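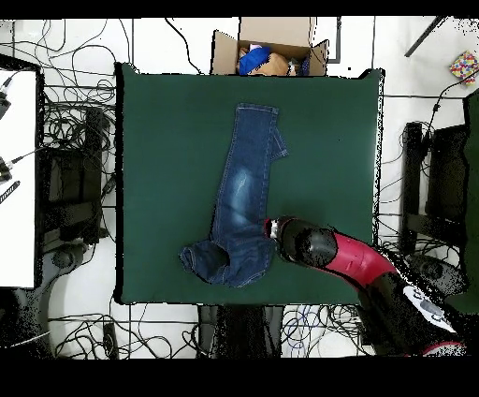

Writing the cell rules down

Ottilie Hollenstein has kept the working rules for the garment handling cells at Keltska for two years. The first version ran to 18 pages and was, she says, mostly copied from the arm supplier's manual.

"People signed it and put it in a drawer. It told them what the stop button was for. It didn't tell them when they could reach in and straighten a sleeve."

The present version has 14 rules on one sheet. It was drawn up with Cyrill Lüthi, who looks after the arms, after a November in which the cells were moved twice. The first rule is that hands stay off the table until the operator has said "stopped" out loud and someone else has repeated it.

"It feels silly for the first week," Lüthi says. "After that you notice when it's missing."

Cloth raises questions that boxes and metal parts don't. Jeans never land the same way, and operators are tempted to tidy the heap between attempts. Under the Keltska rules they may not, unless the reset is written in the log. Hollenstein says that is partly about safety and partly about the results. "If you smooth it out and don't say so, the next person thinks the arm coped with a crease it never met."
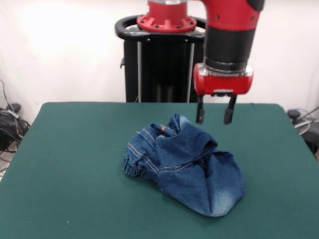

Jeans on the table at Keltska, with the gripper open above them.

The rule that causes most argument is number 2, on cables. It asks for a clear walking route to each stop button and no loose loops where anyone stands. Lüthi admits it is the hardest to keep. "You add one sensor and there's another lead on the floor. I'd like a check at the start of every shift. Ottilie wants one at the end as well."

Ruchti, which does similar work with towels, has asked for a copy. Hollenstein sent it with a warning that the speed limits were set for Keltska's own arms and would need testing again elsewhere.

She doesn't think the sheet is finished. A rule on lone working is still in draft, and she and Lüthi disagree about whether setting up counts. "I say it does," she says. "The arm has power, so it counts."

The next review is on Thu 31 July.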